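Meinung

Kunstblumen für immer? Ich glaube es nicht

38 Kommentare · 112 Mal geteilt

Der Satz, mit dem man mir seit Jahren künstliche Sträuße verkaufen will, lautet: einmal kaufen, nie wieder gießen. Der Händler Bovstead schreibt ihn auf jede zweite Seite seines Katalogs, bei Skuvix steht er auf der Tüte. Klingt vernünftig. Nur kenne ich keinen Haushalt, in dem es bei einem Strauß geblieben wäre.

Im Oktober habe ich nachgerechnet, was in meinem Keller liegt: Stiele für fast 400 Euro, gekauft in 4 Jahren. Das Tulpenbündel vom Markt kostet mich 4 Euro und ist nach einer Woche auf dem Kompost. Die Seidenpfingstrose dagegen verstaubt, bleicht am Südfenster aus und landet im Restmüll. Wo da die Ersparnis sein soll, hat mir noch kein Verkäufer erklärt.

Auch das Argument mit der Echtheit überzeugt mich nicht. Je mehr Mühe sich die Hersteller geben, desto misstrauischer schaue ich hin.

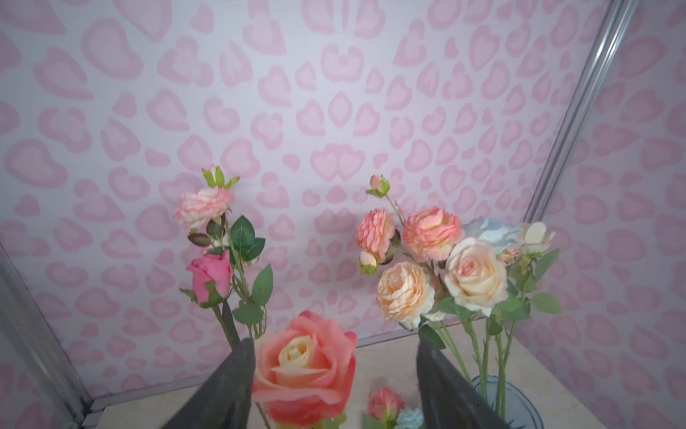 Am meisten stört mich die Farbwahl. Koralle, Pfirsich, Creme, dazu etwas Rosa, seit Jahren dieselbe Palette, und sie schmeichelt ja auch jedem Wohnzimmer. Die Knospen und die gezackten Blätter sind ordentlich gemacht, das gebe ich zu. Aber dann steckt zwischen den hellen Rosen eine blassblaue, und die Illusion ist für mich dahin. Im Garten habe ich so eine noch nie geschnitten.

Wer trotzdem kauft, soll es tun. Ich stelle mir im Winter lieber einen kahlen Zweig hin.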